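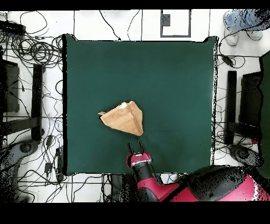 2 min read

I bought a stack of tan hand towels from Wornari in June and have been trying to find a fold for them that I like. They're thick for their size, and thick towels don't stay folded in thirds. The top one always slides off.

So I gave an evening to it. I put the dark green cloth down first. Terry grips it a little, and a bare tabletop lets everything skate around.

Fold one was corner to corner. It makes a fat triangle that looks fine and stacks badly. Fold two was in half, then half again, with the hem tucked inside. Better, but the border bands end up in the middle and make a lump. Picking a towel up by the center and letting it hang before you start over gets rid of most of the old creases - faster than smoothing by hand.

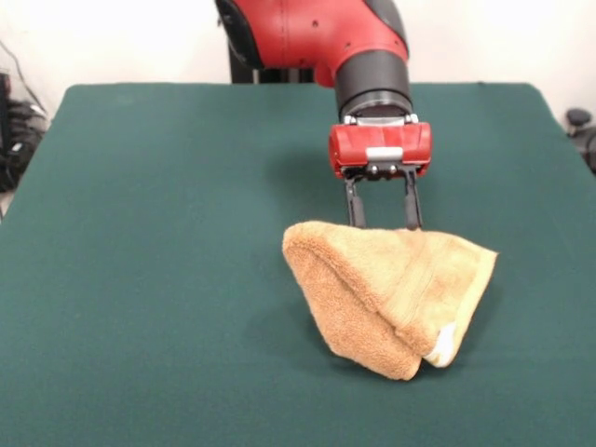
A reader, Magesa, wrote after my last towel post that rolling is the only way to go, and that she fits 13 in a basket that used to hold eight. I tried it. My shelf is 30 inches wide and open at the front, and the rolls don't stay put.

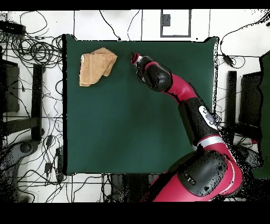

Tan towel on the green cloth, folded.

I settled on half, half again, then one short fold with the hem to the back. The Restar bath sheets will need something else. They're too long for this.

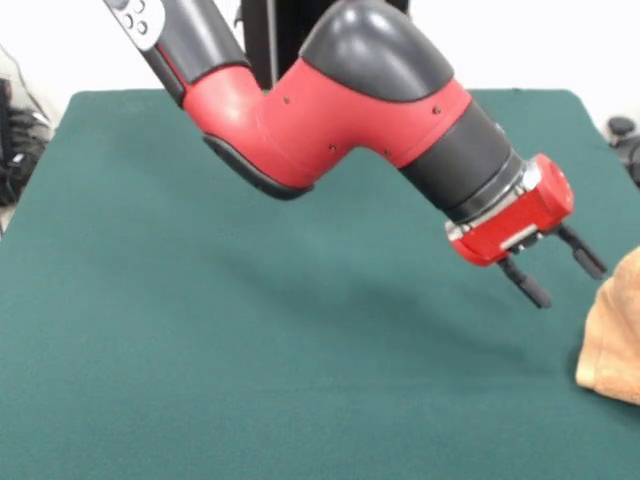 Over the green tabletop.

Sheets next, probably. The fitted ones can wait.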